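How a School Robot Club Teaches a Robot to Pick Things Up

Picking up a sock is easy for you. You see it, you reach down, and your fingers close. You don't have to think about how hard to squeeze.

A robot has to be taught every part of that. At the Drutton after-school robot club, students in grades five through eight are working on it this year. Their project is called Clidirik. The goal is a robot arm that can tidy up small things left on the floor.

What is a gripper?

A gripper is the hand of a robot. Some grippers have three or four fingers, and some use suction cups. The one the club uses has two fingers that move toward each other and apart again. Engineers call this a two-finger gripper.

Two fingers sounds like very few. Try it yourself with your thumb and one finger. You can pick up a pencil, an eraser, a sock, or a paper cup. You can't tie your shoes very well, but tying shoes is not part of the project.

The shape of the fingers matters too. A finger that gets narrower toward the tip can reach into small spaces. A wide finger touches more of the object, so the object is less likely to turn or slip.

How does the robot see?

Your eyes are in your head, a long way from your hands. Many robot arms have a small camera near the gripper. When the arm moves, the camera moves with it, so the robot gets a close look at whatever it is reaching for.
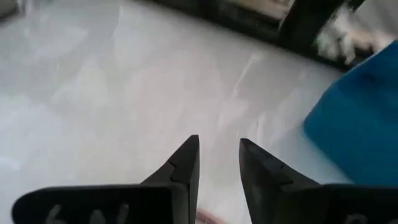 To a computer, a camera picture is a big grid of numbers. Each number tells how bright one tiny spot is, or how much red, green, or blue it has. The computer has to work out which numbers belong to a toy and which belong to the floor.

Shiny floors make this harder. Light bounces off them and leaves bright streaks. A person knows a streak is only light. A computer may treat it as a real object until it has seen enough examples.

Learning from examples

The club does not write a rule for every toy. Students move the arm through the job themselves while the computer saves the camera pictures and the position of the arm. One full try, from start to finish, is called a demonstration.

The team planned 400 demonstrations for the first part of the project. By 30 November 2022 they had saved 300. Students take turns driving the arm, and each turn lasts 7 minutes. After that, people get tired and their moves get sloppy, and the robot would learn the sloppy moves too.

Later, a program looks for patterns in all those tries. It learns that when the pictures look a certain way, the arm should move a certain way. This is called machine learning.

What happens when it misses?

It misses a lot. Sometimes the fingers close too early and grab air. Sometimes they push the object away. The students write down each miss in a notebook, along with where the object was. If most of the misses happen in one spot, they record more demonstrations there.

In April the club will bring Clidirik to the Vikeo student robot fair. Each team gets a square of floor and a set of objects they have not practiced with.

Words to know

Gripper: the part of a robot that holds things.
Demonstration: one complete try that a robot can learn from.
Machine learning: a way for computers to find patterns in examples.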